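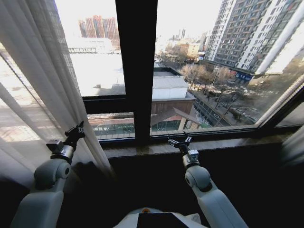

Sheer panel on the left side of the window, January

I bought the Sandhu sheer curtain in white for a big window with a dark brown frame and a speckled stone sill. It has been up for 8 weeks. The fabric gathers into long, even folds and lets plenty of daylight through – you can still make out the city behind it. Hemming took me an evening, as the panel came too long. It creases in the wash, so hang it damp. We kept our old dark grey curtain on the right for nights, and the two look fine together. Four stars. I would order a second one.

Kelly Miranda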